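Back at it, March 2023

Quick one, I'm on lunch and the soup is already cold.

People keep asking me what it's like now that the sorting is going over to machines. Short answer: weird, mostly fine, my wrists are happier. Long answer below, sorry for the mess.

So. Koltex does jewelry returns. Bracelets, bangles, cords, beaded stuff, all the things people order in December and send back after. For years it was me, Zinhle and Mitiku with a tub in the middle and our fingers. Pick up, open the clasp, close the clasp, put it in the right tray. All day. Zinhle can do a clasp without looking. I never could.

Then Gerrit came back from the meeting with Wurora and said we would be teaching the grippers. Not programing anything, just doing our own job, but holding the things in our hands and squeezing. One in each hand. Pinch the bangle, lift, put down. Pinch the cord, pull it straight. Again.
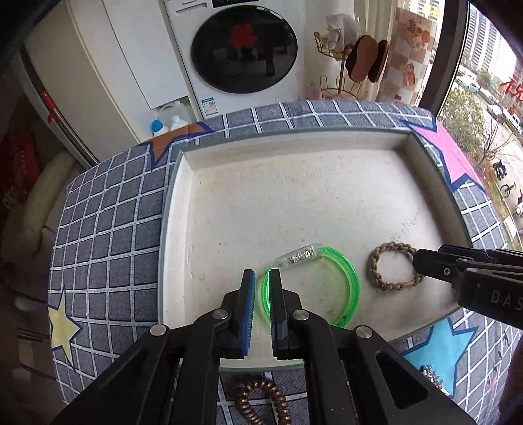
First week I hated it. You lose all the feeling in your fingertips, obviously, so a job that took me a second took forever. Cords are the worst. They slide, they flop over, they go the way they want. Bangles are OK once you learn to go in over the rim, one finger inside and one outside. Beads... don't get me started on beads.

My best day so far is 263 good ones. Mitiku beat that in his second week and has been unbearable about it. Marietjie, who does the checking, threw out 43 of mine in one afternoon for going too fast. Fair enough. Going fast was the whole job before! Now they want it slow and clean and the same care every time, and I have to keep telling my hands that.

What changed for us, then. Hours are the same. Pay went up a bit, not a lot. We get a break every hour, which we never had with the tub, and Gerrit really does come and chase you out of the chair. I talk less at work. With the tub you could chat the whole shift, with the grippers you have to watch the tips, so Zinhle and me save it all up for the breaks and then talk over each other.

And yes, the big question. What happens when teh machines have learned it. I asked. Gerrit says the easy pieces go to them and the fiddly ones stay with us, plus somebody has to fix the jams. He has it in writing for 7 months. After that, don't know. Mitiku already signed up for the repair course. I've got the form in my bag, it's been in there a while.

My mother thinks I'm training my own replacement and tells me so every Sunday dinner, well, every dinner. Maybe. But last winter I was sleeping with a brace on and I'm not now, so.

Muireann wrote in the comments last time asking if you get used to the weight. Yes, but take the elbow off the table, it helps. Also swap your stronger hand now and then if they let you.

OK bell's gone. More on the beads next time, and I owe you all the soup recipe.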